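I've spent the better part of November with Dhanial, the two-handed manipulation package that Nelu Ene and the small group at Fliltska have been writing up, and I wanted to get my impressions down while they're fresh. This is a review of the method as somebody who has to run it, so if you want the equations, go to their report (26 pages, and very readable for its kind!).

The idea is easy enough to explain over coffee. You record a person doing a job by teleoperation, and Dhanial learns short chunks of motion for both arms. The new part is a little referee, called Hanano, that decides several times a second which hand is leading and which one should keep out of the way. Their test job is pouring juice from a tap dispenser, and it was a lovely choice, with the shiny metal, the clear glass and a liquid that doesn't forgive a sloppy wrist. 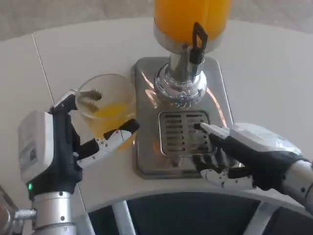 ## Setting it up

I started from 200 demonstrations, the number the report recommends, and I'd say don't skimp. I tried a cut-down set first and the hands got terribly shy near the lever. Training ran over a long weekend on our one decent machine, and the installer (Dikumard, a name I still can't say properly) found both hands on the first go, which I can't say of the last three packages I've reviewed here.

The calibration guide is the weak spot. It assumes you already know which way the wrist axes run, and I lost a whole afternoon to a flipped sign. Nelu was very kind about it by email and has promised a proper diagram.

## How it pours

What I like best is that neither hand has a fixed job. 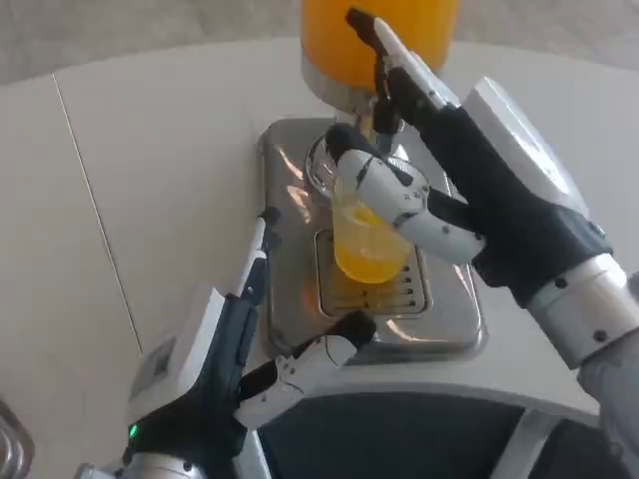
In the older methods I've used, you told the software that the left hand holds and the right hand operates, and heaven help you if the glass was on the wrong side. With Hanano choosing, either hand can take the glass, and one hand can even mind the glass and the lever together while the other waits. I ran 82 scored trials with the referee switched on, and I was sorry when they were over, because watching it make up its mind is oddly pleasant company.

It isn't quick. There's a pause before the fingers close that made me lean forward in my chair every time, and I never found a setting that got rid of it without making the grip worse.
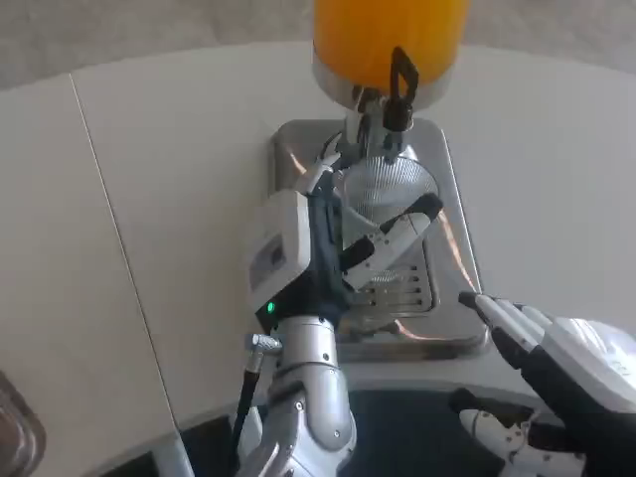 Reflections are still a bother, too. Polished steel throws the depth estimate off, and the report spends one short paragraph on it where I'd have liked a chapter. Matte surfaces gave me no trouble at all, so if your own task involves plastic bins or cardboard you may never notice.

The part of the write-up I'd send everybody to is the ablation table. They took the referee out, kept everything else the same, and logged 3174 attempts across all the variants. Most of the damage shows up as hands getting in each other's way, and that matches what I saw on my own bench when I tried the same thing for a day.

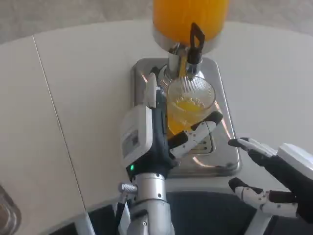
I do wish they had scored the pour itself more finely. A trial counts as a success or a failure, with nothing in between, and a glass filled a bit short tells you something quite different from a missed grasp. I kept my own notes in a spreadsheet and I'm happy to share it with anyone who writes in.

Would I keep using it? Yes, gladly, for any task where two hands have to share a small space. For plain pick-and-place it's more machinery than you need, and I'd stay with whatever you have now. I'll try it next on jar lids, once that calibration diagram arrives.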